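Blue on brown: the dish and cloth pages
Kitchen things / Gallery / Tabletop

Most of the pages in this section are about cupboards and what goes in them. Blue things on a brown table take up this one: a round dish, a cloth and a wooden board. They are ordinary items, the sort that sit beside a sink for years, and we get more letters about them than about anything with a plug.

The starting point was a change to the Skullmont shelf list in December. Small round tableware used to be listed with the plates, and cloths were listed with cleaning. The new list puts the two side by side under the heading Follia, which is the name we use for anything light enough to be picked up and put away in one go. There are 82 entries under it now. A good many are variations on the same pale blue dish.

Colour was the main question. Pale blue and dark blue are easy to tell apart on a screen and less easy in a kitchen at six in the evening. A plain brown table helps. It shows up both shades and it doesn't mind marks, or at least they don't stand out much.

The dish has a pale rim and is a light blue inside, with something darker blue sitting in it. A pale rim makes the edge easier to find against a dark table, and it is the first thing to check when you are matching an old dish with a new one, as rims vary far more than the insides do.

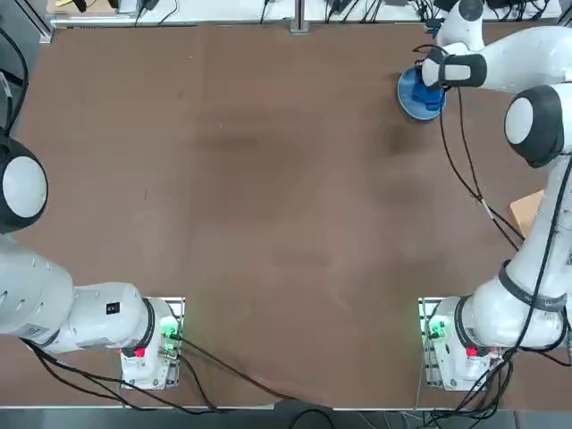
Impi Lappalainen says she would never keep a cloth in a dish, clean or otherwise, and that the cloth belongs on a hook by the window. She also says that a dish with something in it will always be treated as full, so people get another one out of the cupboard, and by the end of the week there are four on the side.

We have some sympathy with that. A hook is better for a damp cloth in nearly every case. For a dry one, a shallow dish will do, and it saves a drawer. The Koivisto kitchen in Randport has had dishes out for dry cloths since the shelves were painted, one at each end of the worktop, and the arrangement has lasted.

If you do use a dish this way, keep it for cloths only. Pick one that is wider than it is tall. A deep bowl holds the middle of a folded cloth tightly and it comes out creased.

Dark blue cloth, crumpled, in the light blue dish. A crumpled cloth takes up a good deal more space than a folded one, and this is the state most of them are in by the middle of the day. We don't iron cloths and we don't recommend it. Shake them, lay them flat, fold them once each way.

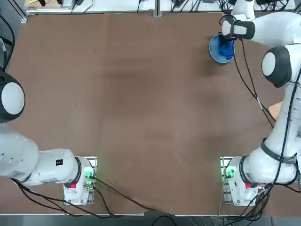
Could you say something about washing dark blue cloths, one reader asks, as mine have gone grey and the tea towels that went in with them have gone blue. Wash them by themselves the first few times, in cool water, and dry them out of strong sun. After that they can go in with other dark things. Grey is usually a build-up of detergent – use less of it, and leave out the softener, which stops a cloth taking up water. The tea towels may come back with a long soak. They may also stay blue.

The other question that comes up is how many cloths to own. The Koivisto count was 13 at the last sort-out, for one kitchen, and that was found to be too many. Those at the bottom of the pile had not been used all year. Half that number is plenty if you do a wash twice a week. Take from the bottom of the pile now and then, or put the clean ones underneath.

The loop is a detail we would like to see on more cloths. On this bright blue one it is small and hangs at the lower end, with the cloth bunched up above it and lying over the rim of the plate. A loop in the same colour as the cloth is harder to spot in a pile, though it looks neater on a hook.

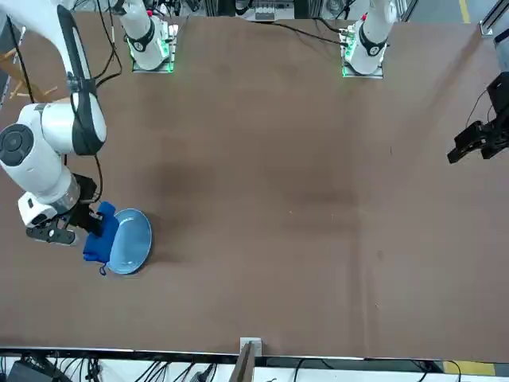
2 min read

Loops give out at the stitching. If you are sewing one on yourself, fold the ends under, stitch through all the layers and go over it again in a square. Cotton tape is fine. Ribbon frays in the wash. Put the loop at a corner if the cloth is going on a narrow hook, and in the middle of a side if it is going on a rail peg, where a corner loop leaves the cloth trailing.

Some notes on light blue plates, from the Skullmont list:

A glossy surface shows every water mark, so dry it by hand if that bothers you.
Stack them with the largest at the bottom, no more than eight high on an open shelf.
Follia pieces bought in different years will differ slightly in shade. Put the odd ones in the middle of the stack.
Chips on a rim get worse. Move a chipped plate to the plant shelf.

The board is a late addition. It was on the list under bread, then under wood, and is now back with the tabletop things. Light tan, small and rectangular, a board of this size will go on its edge between a plate rack and the wall. Oil a wooden board when it starts to look dry, wipe off what hasn't soaked in after 20 minutes, and stand it up overnight. Never leave it in the sink.

A small board also works as a stand for a plate or for the butter. On a brown table the light wood shows up well, nearly as well as the blue. 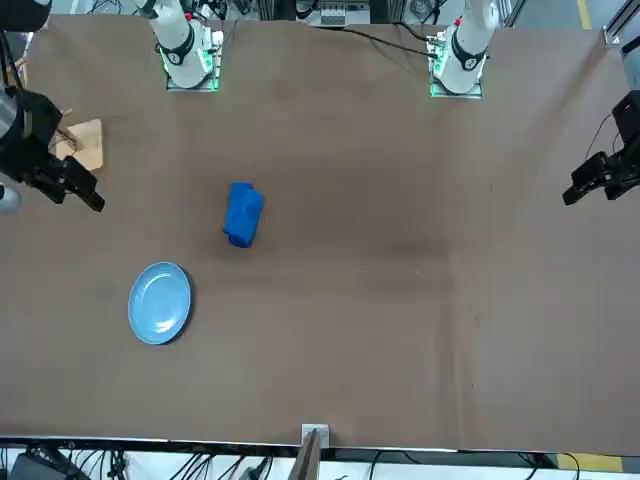 Light blue plate, tan board and bright blue piece on the brown table.

The table gets the same care as anything else in the section. Wipe along its length with a cloth that has been wrung out hard, then go over it with a dry one. Smudges on a matt brown surface often come from too much water, and a second wipe with a wet cloth only spreads them. Greasy marks want a drop of washing-up liquid, then clean water, then the dry cloth again.

The shelf list is printed on one side of a sheet and can be picked up from the Randport counter. Corrections to the Follia entries are still being taken, mostly about rims.

Next in Tabletop: jugs and their lids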